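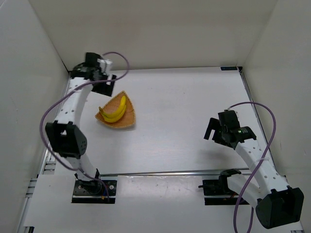
Pistport bench kit with both arms mounted, basket and bananas on the work surface.

Pistport Bench Kit - user trial notes and recordings

What this is

Notes, settings and recordings from our trial of the Pistport two-arm bench kit, supplied by Bridska. We had the kit on loan from March and wrote this up for other small labs thinking of buying or renting one. Bridska lent the kit and had no say in the text.

Last updated 16 Dec 2021.

What we received

Two arms with grippers, base plates, the enclosure panels and the metal framing. The work surface is white and the walls are pale. The arms came with their cables already run. A computer is not included, and neither are any objects to handle.

Assembly took two people one afternoon. The printed guide is clear up to the point where the base plates go on. After that we used the guide on the supplier's site, which is newer and has the screws in the right order.

What is in this folder

recordings/ - 1658 recordings, one folder per task
settings/ - joint limits and gripper settings for each arm
logs/ - error logs, unedited
notes/ - daily notes by Silvana Holanda

Tasks

There are 18 tasks, all done on the bench with everyday things. The fruit and basket tasks were the ones we used most when changing settings, as they are quick to reset. The full task list is in notes/tasks.txt. Each recording has a result of done, part done or failed, entered by hand by the person running it.

How it did

Reach is good across the middle of the surface and poorer in the back corners. With both arms working close together, we had to slow them down to avoid knocks between the elbows.

The flat gripper fingers cope well with thin rims and edges. Round items slip more often, and we lowered the speed for those. Soft fruit marks if the closing force is left at the factory setting - use settings/soft.cfg instead.

Some 1000 recordings were made before we had to replace anything. The part was a wrist motor on the left arm. Bridska sent a new one within the week.

Known problems

The cables need slack at the wrist. Check them after any change to the joint limits.
Settings files from version 1 of the software do not load in version 2.
Time stamps in the Jinum task folder are an hour out. We have left them as they are.

Use

Free for research and teaching. Please credit the Mendonça workshop. Questions and corrections go to Zuleica Conceição, who looks after the folder.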